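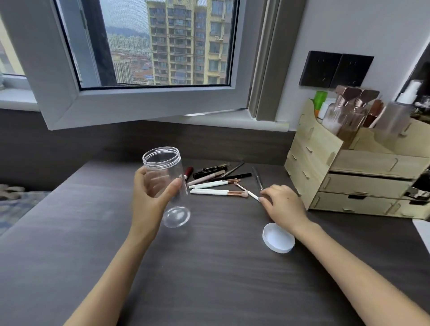 Schreibtisch am Fenster: Pinsel und Stifte neben der klaren Dose, rechts der Organizer aus Holz.

Schminkplatz am Fenster
Galerie aus der Reihe »Kleine Zimmer«, Oktober

Das Zimmer liegt in der Wohnanlage Trolholm im 7. Stock und misst 17 Quadratmeter. Bett, Schreibtisch und Fenster teilen sich eine Ecke, ein eigener Schminktisch passt nicht hinein. Der Schreibtisch dient deshalb vormittags zum Arbeiten und am frühen Morgen und am Abend zum Schminken. Dazwischen muss alles von der Platte verschwinden, möglichst in ein paar Minuten.

Gelöst wurde das mit zwei Dingen: einem kleinen Organizer aus hellem Holz, der rechts an der Wand steht und dort bleibt, und einer durchsichtigen Kunststoffdose mit Schraubdeckel für alles, was lang und schmal ist. Lippenstift, Mascara, Kajal und Pinsel lagen früher in einer Stofftasche. Die Tasche war innen nach kurzer Zeit voller Puder und wurde nicht ersetzt.

Zum ersten Bild
Für das Sortieren kommt zuerst alles auf die Tischplatte. Auf dem dunkelgrauen Holzdekor sind die weißen Pinselgriffe leicht zu finden, schwarze Stifte übersieht man eher. Der Lippenstift in Dunkelrot und die Mascara werden täglich benutzt. Der Organizer ist aus flachen Sperrholzplatten zusammengesteckt, Schrauben oder Leim waren beim Aufbau nicht nötig. Er wird unter dem Namen Laizer verkauft und kam als flaches Paket. Unten hat er zwei Schubladen, darüber ein offenes Fach.

Maße und Ausstattung
Organizer: Laizer, Holz hell, unbehandelt
Dose: Mistunon, Kunststoff klar, Deckel weiß
Freier Platz über der Tischplatte bis zur Steckdose: 42 cm
Tiefe des Tisches: 70 cm

Die Schubladen nehmen Kleinteile auf: Wattestäbchen, Haarklammern, Spitzer, Probegrößen. Für lange Pinsel sind sie zu kurz. Das war beim Kauf nicht bedacht worden und ist der Grund für die Dose. Ein offener Becher hätte auch gereicht, am gekippten Fenster setzt sich aber Staub auf die Borsten, vor allem im Sommer, wenn die Straße trocken ist. 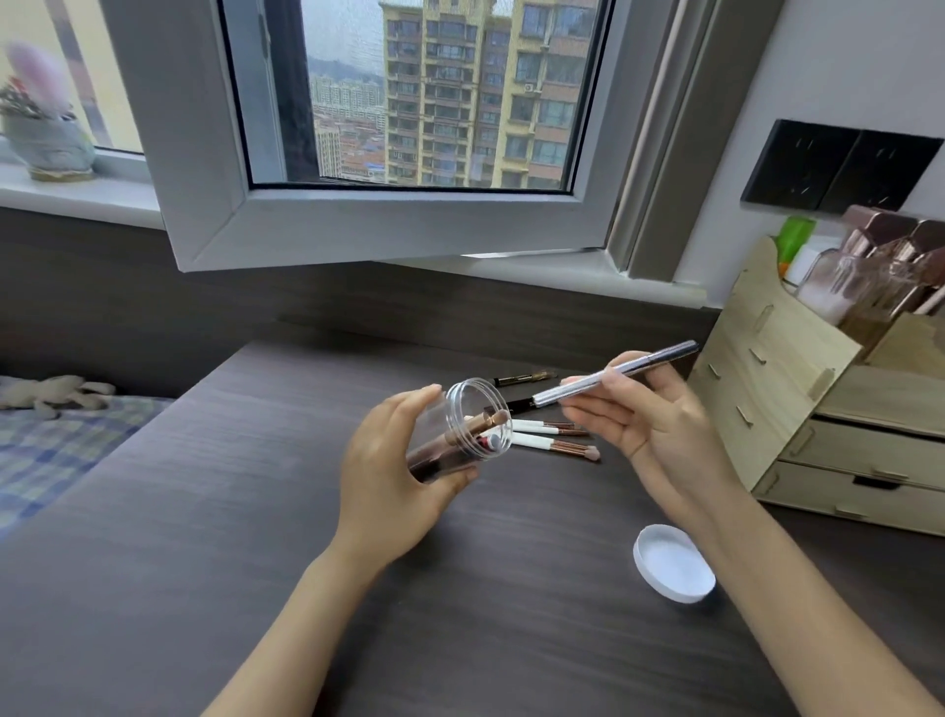

Pinsel gehören in diesem Zimmer zu den Sachen, die am häufigsten umgeräumt werden. Sie werden alle zwei Wochen mit milder Seife gewaschen, über Nacht auf ein Handtuch gelegt und am nächsten Tag wieder in die Dose gesteckt. Durch die klare Wand sieht man die roségoldenen Zwingen auch dann, wenn die Dose auf der Seite liegt, das erspart das Suchen. Die Glasflaschen mit den roségoldenen Deckeln stehen fest im Organizer und werden nur zum Staubwischen herausgenommen. Für das Fenster gilt eine Regel: Der Flügel öffnet nach innen und reicht über den Tisch, hohe Flaschen gehören daher nach rechts.

Was noch geändert wird
Im offenen Teil des Organizers fehlt eine Unterteilung. Vorgesehen ist ein Einsatz aus dünner Pappe, später vielleicht aus Holz. Die Doppelsteckdose an der Wand liegt günstig für einen beleuchteten Spiegel, bisher wird ein Handspiegel benutzt. Am Fenster ist das Licht morgens gut, abends reicht es ab Oktober nicht mehr aus.

Die Dose bleibt vorerst. Eine zweite in derselben Größe ist für Buntstifte und Lineal gedacht, damit beim Wechsel vom Schminken zum Arbeiten nur zwei Behälter getauscht werden.

Weitere Galerien aus der Reihe
Flur mit Klappbank
Küchenzeile ohne Oberschränke
Spielregal »Gamedness«: Brettspiele hochkant gelagert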